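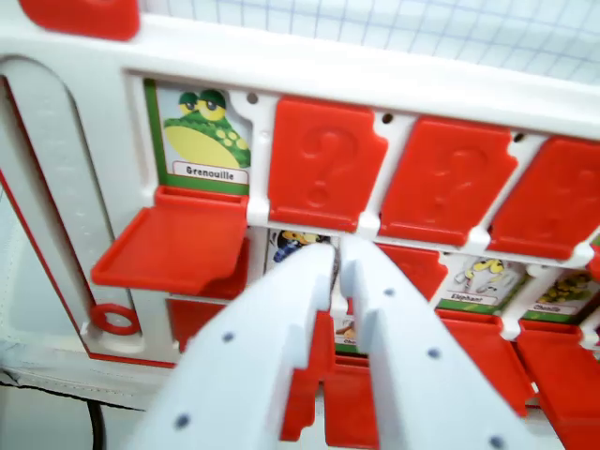
Sturico adds flap-and-card board to its demonstration set

KINNEAR – Sturico has begun recording robot demonstrations on a plastic guessing-game board with hinged red flaps, the company said in an August update to its data partners. The board is the first item in the collection in which the robot must move a part that stays attached to the object, and the first in which the state of the task can be read from printed cards.

The recordings will be used to train Gevia, a control policy that takes in camera frames and a short written instruction and puts out arm and gripper motion. Sturico builds the collection stations and runs the recording. Training is done by Brodis, which also keeps the held-out test episodes.

The first batch contains 263 accepted episodes. Each is a single attempt by a human operator driving the arm remotely, stored with the wrist camera video, joint positions, gripper opening and the text of the instruction. An episode is capped at 120 seconds. Attempts that run past the cap are stored separately and are left out of the batch total.

Task definition

The board holds picture cards in rows behind flaps. A flap that is up hides its card and shows a raised question mark. A flap that is folded down hangs forward and exposes the card. Cards carry a cartoon picture with a printed name, among them a frog marked "Grenouille," a caterpillar marked "Chenille" and an elephant marked "Elephant."

Operators work from a fixed list of instructions. The shortest ask for one flap by position, such as "open the top left flap." Others refer to content that is already exposed: "close the flap over the frog," or "open the flap next to the frog." A third group describes the end state of a whole row.

The start state is set by a script before each attempt. The script prints which flaps should be up and which down, and the operator sets the board by hand to match. The printout is then saved with the episode. Warrick Treloar, who manages the Kinnear stations, said the step was added after the trial week, when operators had been left to choose their own starting arrangements.

"They all began with everything closed," Treloar said. "You end up with a model that has seen the first move many times over and has very little on what to do with a half-open board."

The current list contains 40 start states. Mixed rows are favored, including arrangements in which the upper row is mostly closed and the lower row mostly open. Those are the harder case for the hand. An open flap from the top row hangs into the space in front of the row below it, and the gripper has to come in without dragging it.

Contact and clearance

The stations use a two-finger gripper with pale, perforated fingers. The tips are stepped and notched. Operators are taught to use the notch for raising a flap and the outer edge of the tip for pushing one down, and to keep the fingers nearly closed while moving between rows.

Closing a flap is the slower of the two motions. The tip has to pass under the hanging edge, lift, and follow the flap through its swing until it stands. Letting go too soon leaves it partly raised, a state that Sturico counts as incomplete. Pressing too far pushes the board away from the arm.

The board is held only by its own weight and by friction with the cloth under it. Treloar said clamps were tried and dropped at the request of Brodis, whose engineers wanted the small shifts of the board to appear in the data. If the board moves far enough that a target flap leaves the wrist camera's view, the operator may push it back with the side of a finger. The correction stays in the recording.

Failed grips also stay in, provided the operator recovers and finishes within the cap. Episodes are discarded when a card comes out of its slot, when the arm reports a force stop, or when a person's hand enters the view during the attempt.

Occlusion

The wrist camera is mounted close to the gripper, and the fingers fill much of the lower center of its view. When the tips are between the rows, part of the nearest card is hidden behind them. A policy that relies on one image at a time can lose the card it was told to act on at the moment the fingers arrive.

Kamarul Chin, who leads the Gevia work at Brodis, described this as the main technical reason for choosing the board.

"On a block-stacking task you can get away with a single frame. The block is still mostly there when you reach it," Chin said. "With this board the label is often covered by the time it matters, so the model has to carry it forward from a few seconds earlier."

Gevia is given a short history of frames for this purpose. Chin said the length of that history is still being adjusted and that Brodis has asked for slower approaches in part of the next batch. Operators will pause with the fingers clear of the cards, then move in on a straight path. The remaining episodes will be recorded at the operator's own pace.

The closed flaps raise a related point. Every closed flap looks nearly the same from the front, and the question mark gives no information about the card behind it. Instructions that name a hidden card are therefore barred from the list unless that card was exposed earlier in the same episode. Treloar's staff removed several such instructions from the first draft after operators reported opening flaps at random to find the target.

Labels and language

The printed names on the cards are French, and the written instructions are English. Sturico left the cards as supplied. "Elephant" reads the same in the instruction as on the card. "Frog" and "caterpillar" do not, and the policy must use the drawing or learn the match between the two words.

Chin said Brodis would report results separately for cards whose printed name matches the English word and cards whose name differs. Instructions in French are planned for a later batch and will be paired with existing recordings, so that no new arm time is needed. Each instruction will be written by a French speaker from the video, without sight of the English version.

Review

Accepted episodes pass through two checks. The first is automatic and looks for dropped frames, gaps in the joint log and a mismatch between gripper readings and commanded motion. In the second, a reviewer watches the video at normal speed and records the final state of each flap as up, down or partial. If the reviewer's record differs from the instruction, the episode is marked as failed and moved out of the batch.

Partial flaps caused most of the disagreement between reviewers during the trial. From the wrist camera, a flap that leans slightly can look upright if the arm stops directly in front of it. Operators now back the gripper away from the board at the end of each attempt and hold still before the recording is stopped. The hold is kept in the stored file, and Brodis trims it before training.

Lighting is left as it is in the room. The red flaps can show bright patches at some angles, which the automatic check at first read as exposure faults. The threshold has been raised for this task only.

Next batch

Recording continues at Kinnear with the same board and gripper. Sturico plans to rotate the board on the table between sessions and to swap the order of the cards, which stayed fixed throughout the first batch. Chin said the fixed order was a known weakness, as a policy could learn where the frog is without looking at it. Test episodes held by Brodis use other card orders, and early scores on those will decide how many new arrangements are requested.

A second station will record the same instructions with a camera above the table in addition to the one at the wrist. The overhead video will be supplied to Brodis as a separate track and will be withheld from Gevia during the first round of training. It is intended for reviewers, who will use it to settle flap states that cannot be read from the wrist view.

Sturico has not set a release date for the recordings outside the partner group. The start-state script and the operator instructions are available to partners now, along with the reviewer form and a list of the reasons given for each discarded attempt.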